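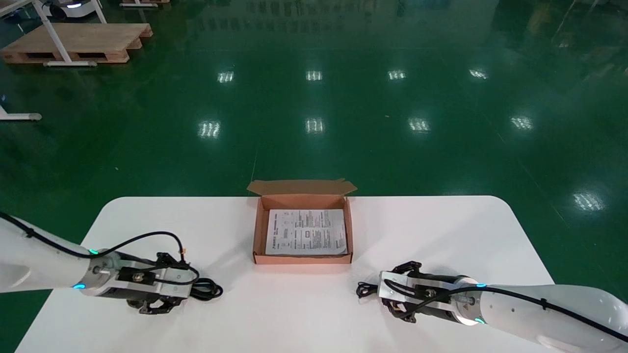

Open cardboard box with the printed sheet lying flat inside.

Storing cartons and paperwork in the workshop

Keep the original carton for any tool still under guarantee. Fold it flat once the guarantee ends and store it upright, off the floor. Board left on concrete or a coated floor takes up moisture from below and loses its stiffness within a winter.

Leaflets should be kept apart from the box. Punch them, file them by machine and write the purchase date on the front. Thin paper lasts longer in a sleeve. The Lakby A4 sleeves come in packs of 40 and do not stick to printed text.
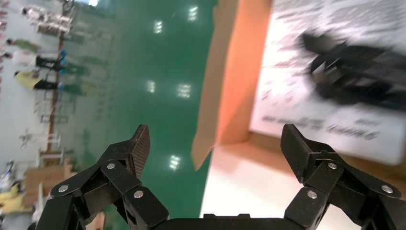 Shelf spacing depends on the largest carton. A gap of 448 mm takes most power tool boxes on their short side, with room for a hand above. Leave 5 mm between stacks so that air can pass.

Tape: paper tape holds on clean board only. Brush off dust first, press down firmly, and leave for around 28 minutes before lifting – longer in a cold shed. Purneo brown tape needs no wetting.

Check all boxes for silverfish in June. Discard any board that smells musty.

Page last changed 23 April 2022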